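Equipment Planning Update: Hand-Held Grippers for the Coming Budget Year

The Plollamdale office has completed its first review of equipment requests for the coming budget year. Most of the requests concern tools for recording handling work, and the largest single item is a further purchase of hand-held grippers for the Saha project. This notice sets out what has been approved, what has been deferred, and what project leads are asked to send in before the end of November.

Saha covers the sorting and packing of small personal goods, with jewelry as its first category. Operators work at ordinary tables, in homes as well as in our own rooms, and the recordings are used to train the handling software that will later run on fixed arms. The project began with 3 pairs of grippers shared among all sites. That number was suitable for a trial. It has not been suitable for regular work, and during the last quarter several sites reported that they had operators available and no tools to give them.

The review has therefore approved the purchase of 11 additional pairs. Bratbridge will remain the supplier for this order. A second quotation was received from Irevico and was found to be lower on the purchase price, but it did not include replacement finger pads or repair of the linkage joints. Once these were added, the difference between the two offers was small, and the review preferred to keep a single type of tool in use across all sites. Recordings made with two different finger shapes would have to be kept apart in training, and the cost of doing so was not covered in either budget.

Project leads have asked why pads are now shown as a separate budget line. In the first year they were charged to general supplies, and the actual spending was difficult to trace. Jewelry places particular demands on them. Thin chains must be held at the very tips of the fingers, and a pad that is worn along its edge can no longer be relied on for that purpose. Pads should be inspected at the start of each session and replaced in pairs. Sites are asked to plan for 162 pads across the year in total, with the division between sites to follow in a separate note.

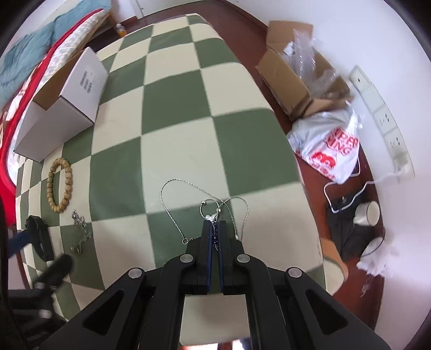
The second approved item is a set of handling goods. Until now, operators have supplied many of the pieces themselves, which has given the project a welcome variety but has also raised questions of loss and insurance. The budget provides for a shared stock of almost 600 low-cost items, chiefly necklaces, bracelets and rings, to be issued in mixed lots and rotated between sites. Operators may continue to use their own pieces if they wish. Items of real value should not be used under any circumstances, and claims for such items will not be accepted.

Table coverings and small storage boxes may be purchased locally and claimed in the usual way. There is no approved list. The project benefits from a range of surfaces and patterns, and sites need not match one another.

Two requests have been deferred. The first is for a pair of fixed robot arms at Plollamdale. The review agreed that the arms will be needed, but considered it too early to select a model while the software is still being tested on simple grasps. Chains that cross or tangle remain difficult, and the choice of arm should depend in part on how that work proceeds. The second is for adjustable work tables. No site has yet shown that its present tables limit the work, and the request may be submitted again with supporting details.

Leads who are preparing figures for the next round should include the full yearly cost of each item. For grippers, this means purchase, pads, joint repair, shipping between sites and the time needed to train new operators. Several of the requests received this year listed the purchase price alone and had to be returned. A short statement of expected hours of use should be attached to any request for more than one pair.

Existing grippers should not be retired when the new ones arrive. Each site is asked to report the condition of its current tools, including any looseness in the joints, so that those in good order can be kept as spares.

Questions about the order, the pad allowance or the shared stock may be directed to Mahfuz Herath in equipment planning. Delivery dates will be sent to each site once Bratbridge has confirmed them.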